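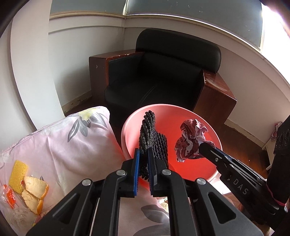

Black ribbed fabric above a red-pink bucket

Unpaid overtime for nursing staff: who decides?

Igor Piątek
I am employed as a ward nurse at a private clinic in Porard. Between November and the present, my payslips have omitted the special risk allowance of 2,056 which my contract provides for each month. The payroll office states that the allowance applies only to staff on the isolation ward. My contract contains no such limit. To whom should a formal complaint be addressed, and may I continue working my usual shifts in the meantime?

Zyanya Bermúdez
The first step is a written request to the employer, quoting the clause and the months concerned. Please keep a dated copy. You may continue to work as normal - doing so does not mean that you accept the deduction.

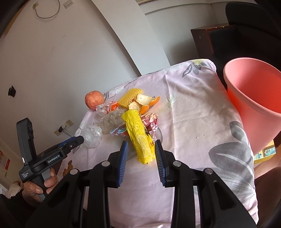

Should no reply be received within the period given in your staff handbook, the matter may be passed to your union representative or to the regional labour office. Payslips and duty rosters should be attached.

Po-yen Lui
Same thing at the Åberg clinic. They paid 1,380 of it in the end and the rest is still under review. Ask for the ward list in writing.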